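How to sort small boxed things into a tray (and stop losing them)

Posted by Haris Bukhari
April 10, 2024

In my home we have many small boxes. Tea, plasters, matches, batteries, a card game, spare bulbs, a box of pins that I bought two times because I could not find the first. They lived in one deep drawer in the hall, and every time somebody opened this drawer the boxes slid to the back. In January I took everything out and began to keep them in shallow trays. I have changed the method a few times, and now I am satisfied enough to write it down.

It is a slow job but an easy one. You can do it on any table with a bit of free space.

What you need

One shallow tray with a raised edge for each drawer or shelf
A cloth, old but clean
A tape measure
A pencil and some paper labels
A bag for the rubbish

About the tray

The height of the edge is important. If the edge is too high, you cannot read the side of a box when it is lying down. If there is no edge, the boxes walk off when you carry the tray. Mine are as deep as two fingers, and this works for nearly everything except tall tea boxes. My friend Rizwan Kiani uses the lids of old storage boxes and they do the same work for no money.

Measure the inside of your drawer before you buy anything. My drawer is 22 centimetres from front to back at the narrow place, and I brought home a tray which was longer. It is now under a plant.

Step 1. Empty the drawer completely

Put all the boxes at one side of the table and the tray near the middle. Please do not try to sort inside the drawer. I tried this and I only moved the mess from left to right.

Shake each box a little. If it is empty, flatten it and put it in the rubbish bag. If it has only one or two things inside, see if there is a second box of the same kind and join them. Check the dates on medicine and on food at this moment also. Old medicine should go back to the pharmacy.

Step 2. Wipe the tray and the boxes

Use the cloth almost dry. Cardboard does not like water, and the colour of cheap printing can come off on your fingers. Wipe the corners of the tray first, where the crumbs stay. Then keep the cloth on the table close to your hand, you will want it again.

Step 3. Put the largest box first

Choose the largest box and lower it slowly to the tray. Hold it by the two sides and look at where the printed face is pointing before you let go.
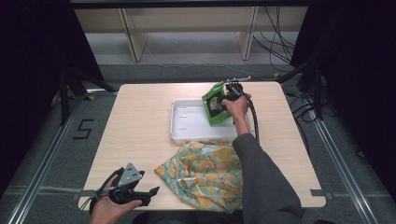

A green box held over the white tray, with the cloth in front.

The largest box goes at the back, against the edge. Turn it so that the face with the picture or the name is upwards if the tray will be in a drawer. If the tray will stand on a high shelf, the name should look to the front instead. Decide this once and keep the same direction for all the boxes. When they are mixed, your eyes must read each one separately and it takes longer.

Step 4. Fill the middle, then the front

After the large box, continue with the medium ones, side by side. The smallest go at the front where you can reach them with two fingers. Leave a gap as wide as your thumb at one end. Without this gap it is difficult to take out the first box, and people start to pull the tray out by its contents.

Don't put one box on top of another in a shallow tray. If there is no more room, you need a second tray or fewer boxes. In my case it was fewer boxes: I had 71 and gave away 17 of them, mostly tea.

Step 5. Label and put away

Write what is inside on a small label and stick it to the front edge of the tray, not to the boxes. The boxes will change every month but the kind of things will stay. Use pencil so you can correct it.

Carry the tray flat with both hands, and put it in the drawer with the label towards you.

Small problems

The tray slides when the drawer opens. Put a piece of non-slip mat under it, or a folded strip of thin cloth.

A box opens by itself. Use one rubber band around the short side. Sticky tape also holds, but it tears the cardboard when you remove it.

Other people in the family put things back in the wrong place. I have no complete solution for this. The label helped a little, and the gap helped more, since a box can be dropped in there and sorted later.

I go through the hall tray again when the gap is full. Last time it took me as long as one cup of tea.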